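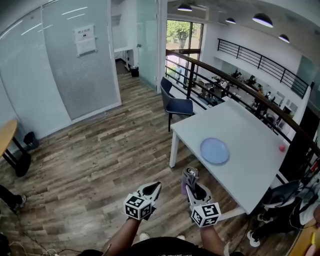

May 11, 2011

Okay, so I finally did the thing I've been threatening to do since February and added up what I've walked. I keep the numbers in the back of the green notebook, in pencil, and I had to do the sum twice since the first time I carried a one into nowhere. 1,688 miles! That's since I started with the after-supper loop, and it doesn't even include the week in Folton when my knee was bad and I sort of limped to the bakery and back (I didn't think limping should count, though Darcy Li says it should and that I'm too hard on myself).

The loop has changed a lot. It used to be down Bonarier Street, past the school, around the pond and home again. Then they tore up the sidewalk by the school and I started cutting through behind the Ruduson lot, and now I like that way better. There's a lilac back there as big as a garage and it opened this week, so I stood around sniffing it like a crazy person while a man in a truck waited for me to move.

Shoes are the sore subject. I'm on pair number 5 and these ones rub at the heel, the left one only. I bought them on sale and I knew in the store they weren't right, but I'd already had the box in my arms for half an hour and I wanted to go home. I've tried the thick socks, two pairs of thin socks and a bandage. The thick socks are winning so far but it's getting too warm for them.
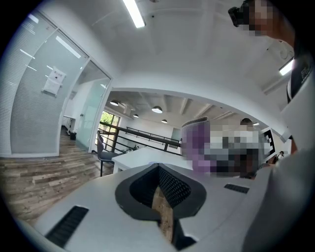 Anyway, Darcy wants to do the Després trail with me in the fall, the whole thing, four days with packs on. I said yes before I'd looked at the map and then I looked at the map. The high point is 3,949 feet. I live in a town where the biggest hill is the one by the water tower! So now I'm supposed to be practicing on stairs, and I did the library steps up and down tonight until a kid asked me if I'd lost something.

I do want to go, though. I was lying awake thinking about what to pack – I've got a sleeping bag but it smells like the basement, and I'd need a real rain jacket – and I noticed I was pretty happy, lying there making lists.

Rained a little on the way home. Saw the orange cat again on the wall at the corner, and he let me scratch him for a minute. Need to buy moleskin, and call Mom back about the chairs.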